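4.2 First Wash and Cycle Selection

Run the Woltlow dishwasher once without dishes before regular use. This clears out anything left in the pump from factory testing.

1. Open the water supply valve fully and check the hose connection for drips.
2. Fill the salt container under the lower rack. Wipe up any spilled grains.
3. Close the door until it clicks, then turn the dial to Rinse.
4. Press Start. The cycle takes 18 minutes.
5. When the display shows 0, open the door and check that the water has drained from the filter well.

NOTE: A small amount of water under the filter is normal — do not mop it out.

To choose a cycle for daily use, turn the dial to one of the following:

Quick — light soil, half load
Normal — mixed load
Heavy — pots and baked-on food, 82 minutes

CAUTION: Do not open the door during Heavy. Steam can burn your hands and face.

4.3 Loading Cups and Plates

Place cups upside down in the upper rack, tilted so that water runs off the base. Plates go in the lower rack, facing the center. Leave a gap between pieces.
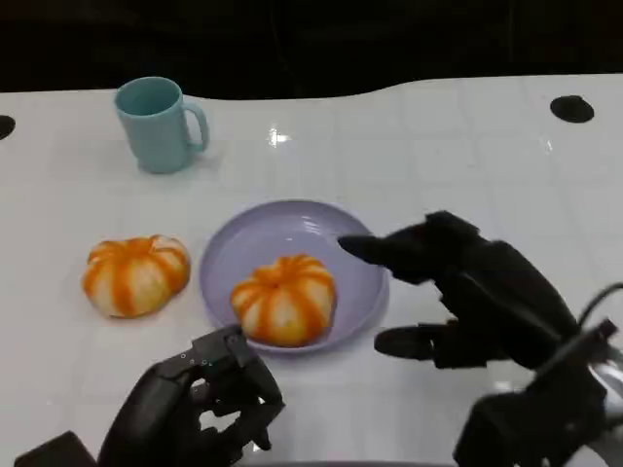 Glazed stoneware can go in on any cycle. Hand-painted pieces and anything with a metal rim should be washed by hand. If the spray arm hits a tall plate, lower the rack by one notch and spin the arm again to check.

NOTE: If error 6 appears, clean the filter and restart the cycle.

Related topics
Adjusting the upper rack
Rinse aid settings
Cleaning the filter
Error codes

Vollix Customer Support, ext. 2828 | © Vollix | Back to top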